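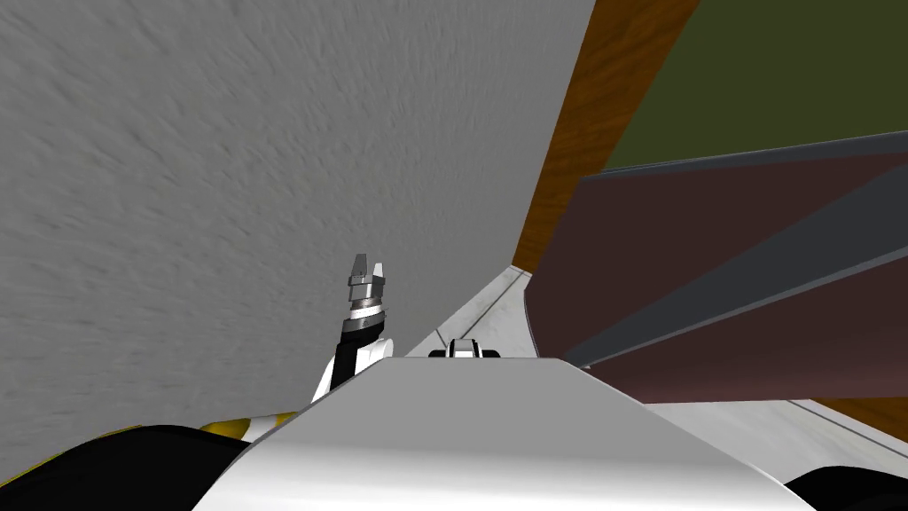
Monitoring of indoor relative humidity in the Brinley and Stornolton halls continued throughout the reporting period, and the first complete heating season is now on file. The work concerns solid-walled public buildings that are heated intermittently, and how quickly moisture held in the wall surface returns to the room air once the heating goes off. Surface finish matters a good deal to the result. A grey wall with a fine mottled, plaster-like texture, a strip of brown wood-grain trim and a flat olive-green panel may all sit within a short distance of each other, and a single sensor reading for the room says little about any of them. We have therefore kept surface and air readings separate in the tables, and finishes are logged by material only where the material has been confirmed on site by sampling. Colour is recorded but carries no weight in the analysis.

Report dated 2019-07-18. Prepared by Howard Ashworth, with data sections by Zarmeena Minhas.

1. Position against the work plan

The installation stage is closed. All 112 loggers specified in the grant agreement were placed, and 111 were returning data at the last download. The remaining unit, behind the stage at Stornolton, stopped recording in January and has been withdrawn. Its position is covered to some extent by the neighbouring unit on the same wall, and we do not propose to replace it.

The loggers were supplied by Matoušek under the existing framework order. Delivery was late by one billing period, as noted in the previous report, and this moved the start of the Illey installation to after the first frosts. The Illey series is shorter than the other two as a result. It will be reported separately and should not be averaged with them.

The desk review of earlier surveys is complete except for the Stornolton drainage drawings, which the district archive holds on microfilm. Copies have been requested.

2. Method

Each logger records temperature and relative humidity at fixed intervals. Surface units are held against the wall with a removable putty and shaded from direct sun. Air units hang at head height, away from doors and radiators as far as the rooms allow. At Brinley this was difficult in the committee room, where the only wall without a radiator is also the outside wall, and the air unit there reads low in temperature whenever the wind is in the north. A correction was tried and dropped. The raw values are given with a flag.

Calibration was checked before installation against saturated salt solutions, and will be checked again when the units come out. An interim check was made on a sample of 65 units. Drift was within the maker's stated tolerance for all but a few, and those few had been mounted nearest the kitchens. Yevhen Demchenko is looking at whether cooking grease on the sensor filter could account for the difference. The filters have been changed and the old ones bagged and labelled.

Vapour content is calculated from the paired temperature and humidity readings. Relative humidity on its own has been the usual measure in earlier surveys of these halls, and it makes comparison between heated and unheated hours unreliable. The older figures have been recalculated where the temperature was also written down, which it often was not.

Heating times are taken from the boiler controller at Brinley and from the booking sheets at Stornolton. The booking sheets show when a hall was reserved and not when the heating was on. Where the temperature trace shows a clear rise, the start of that rise has been used in place of the sheet.

3. Findings so far

These are interim and are subject to the second season.

At Brinley, vapour content in the main hall rises during occupied hours, as would be expected, and falls again overnight. The fall is slower than the air change rate would predict. The simplest reading is that the plaster takes up moisture during events and gives it back afterwards. The gloss-painted areas of the same hall show a much weaker effect, and on two occasions in January condensation formed on the gloss paint below the windows while the bare plaster alongside stayed below saturation.

At Stornolton the pattern is less clear. The hall is used less, and for shorter periods, and the readings are dominated by outside conditions. The west wall stays damp at low level through dry spells. Kendra Thibodeau took drilled samples from this wall and the moisture profile increases with depth, which points towards the ground or a leaking pipe and away from condensation. A pressure test on the heating circuit found no loss. The rainwater gulley outside has not yet been tested.

Illey has one feature worth recording at this stage. The vestry cupboard, which is closed and unheated, holds the steadiest humidity of any space in the study. Registers are kept in it. The parish had asked whether a small heater should be fitted. On present evidence we would advise against, and we have told them so informally.

No relation has been found between floor finish and room humidity in any building. The carpeted room at Brinley was expected to behave differently and did not.

4. Data management

All readings are held in two copies, one on the project drive and one at the Stornolton office. Downloads were monthly until January and are now made every second month. Zarmeena Minhas has written a script that rejects repeated values and gaps, and reports them to a log. Manual checking against the script found it over-strict in still weather, when several equal readings in a row can be genuine. The limit was relaxed and the earlier downloads were run again.

Column headings have been changed to match the funder's template. Files issued before the change use the old headings, and a note on the conversion is included with this report.

5. Problems and changes

Access to the Brinley roof space was refused for part of the period pending an asbestos survey. The survey has been done and the area is clear, although boards are needed before anyone works beyond the hatch. The three loggers intended for the roof space were placed on the upper landing in the meantime and will be moved.

Several surface units fell from the wall at Stornolton. The putty does not hold on the distempered sections. Small brass pins in existing mortar joints have been used where the building's owner agreed. Readings from fallen units have been cut from the point of the first sudden change in temperature.

Pranab Sultana joined the project to cover the ventilation tests and has completed the tracer gas training. One test has been carried out at Brinley with the windows closed. The decay curve was usable, but a fire door had been left off its latch for the first part, and the test will be repeated.

6. Expenditure

Spending is within the approved total. The equipment line is underspent and the travel line overspent, the latter owing to extra visits after the putty failures. We request approval to move 300 pounds from equipment to travel. No other transfer is sought. Laboratory costs for the drilled samples have been committed but not invoiced and do not appear in the attached statement.

7. Next period

The roof space loggers will be moved before the heating comes on. The Stornolton gulley will be tested with dye, and the west wall drilled again at the same heights, offset to the left of the existing holes. The tracer gas test at Brinley will be repeated with windows closed and then with the upper lights open. Interim calibration will be extended to the units not yet sampled.

A decision is needed from the funder on whether Illey should run to the end of a full second season. The extra cost is limited to visits and batteries. If it does not continue, the units will be recovered at the next download and used as spares.

Attached: statement of expenditure; logger location plans; heading conversion note.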